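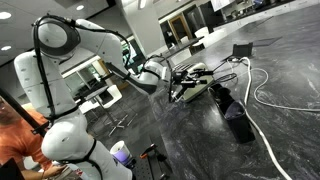
The arm over the counter, gripper above the gray vented piece, with the cup and the small tool down front.

Counter Rules for Kitchen Robots: Which Ones to Keep

Every maker of a home robot arm now ships a sheet of rules with it. Brolta's has 17 on it. The Skendamard good practice list, which gets passed around as if it were law, has 14. I have read both more often than I wanted to, and I would put maybe half of them on the fridge. The rest protect the company.

Start with the word "certified." Ask what was certified. A sticker on a power supply tells you about the power supply. It says nothing about what the arm will do when a mug is standing where a mug wasn't yesterday. If the seller can't name the standard and show you which part of the machine it covers, treat the sticker as decoration.

Rules worth keeping

Clear the reach, then clear a bit more. Swing the arm through its full travel by hand with the power off, if your model allows it, and mark the edge with painter's tape. Cups, knives and phones live outside the tape. People are bad at this one, me included.

Cords go along the back wall. A thick cord looping across the middle of a counter will get snagged by something, and a sleeve is as likely as a gripper. Clip it every foot or so and leave slack at the shoulder joint, where it bends most.

Know where the stop button is without looking. Try it with the arm moving slowly and nothing in its hand. Clekex says to test theirs every 2 months. I'd do it the first of every month, when you do the smoke alarm.

Keep hands off the body while the arm is live. The sheets all say "avoid contact during operation" and then the setup guide tells you to steady the base. Pick one! My rule is that anyone close enough to touch it has to be close enough to stop it.

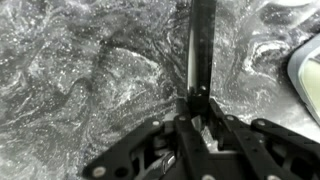 Gripper seen from the wrist, against the stone pattern. The round pins are where the links pivot.

Look at the joints before you look at the fingertips. Food and lint collect where the links cross, and so do fingers if you're careless. Power off, soft brush, dry cloth. I don't spray anything into a linkage, whatever the bottle claims.

Wipe the pale pads separately. If yours has a light strip down the inside of the finger, it shows dirt well, so use that. When it looks dingy, clean it. You don't need a schedule.

Rules I'd throw out

"Use only on approved surfaces." Approved by whom? Bayram sells a mat and, by coincidence, approves the mat. What matters is that the surface is level, dry and doesn't wobble. One fair point, though: busy stone patterns can make small or dark things hard to spot, for you and possibly for the camera too. Put small parts in a plain tray.

"Food safe." This gets used for the whole machine when it may only apply to the pads. Until someone shows me otherwise in writing, the robot handles packages and dishes at my house, and raw chicken is my job.

"Supervision recommended." Recommended is a weasel word. Stay in the room or switch it off.

Rule 11 on the Brolta sheet says to reread the other rules after each software update. I laughed at that, then an update changed the default speed on mine - so, fine, keep that one. Run it empty after any update, at the slowest setting, and watch the whole pass with your hand near the button.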